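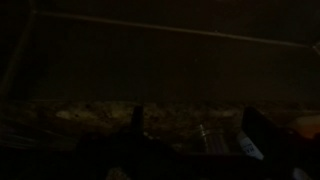 We've put 13 grippers through a kitchen, and one of them is coming home with us

3 September 2024
By Jaime Nogueira, Vendau

Well, it's official! After a long summer of trying other people's grippers (and a fair bit of arguing over coffee), we at Vendau have picked the Fididard two-finger gripper for our kitchen helper arm, and we'll be building our first batch of arms around it from October.

I should say how we got there. We bolted 13 grippers, one after another, to the same arm with the same controller, and gave each of them 1000 picks at the worktop in our test kitchen. Cans, cartons, spoons, jar lids, the flat little packets that everybody's gripper hates. Same list for everyone, no favours, and that includes the one we'd designed ourselves, which came ninth. Ouch.

We ran part of the list with the lights turned well down, and that's where things got lively. A speckled stone worktop is a hard place to find the edge of anything in low light, and a camera mounted down by the fingers has a lot of dark finger in its view to begin with. Shiny metal gives you a few bright streaks and not much else. Several grippers that had looked lovely in daylight went to pieces, mostly with their fingers closing a little short of the thing they were after.

The Fididard dropped 58 items out of its 1000, the lowest count of the lot, and most of those were the packets. It isn't the quickest (two others beat it on speed) and I'd still like slimmer fingertips, which I've told Anetent, who make it, more than once. They've promised us a narrower pair to try and I'll be holding them to it!

My colleague Benvinda Vieira ran the tests and wrote the scoring sheet, so I'll let her have a word.

"I wanted a test you could lose," says Benvinda. "If everything scores well in bright light on a white table, you've learned very little about kitchens. The camera at the wrist was the bit I worried about most, and I'm still not done with it. We'll be comparing two more before we settle."

The full results, with every drop and every miss for all 13, are free to anyone who asks. If you make grippers and fancy being in the next round, do get in touch, we've got bench space and plenty of jar lids.

Press contact: Jaime Nogueira, Vendau press desk

We use cookies to remember your settings and count visits. Accept all | Manage choices

More from Vendau
Choosing a controller: what we tried first
Why our own gripper came ninth
Benvinda Vieira on writing a fair scoring sheet
Wrist cameras in low light: notes so far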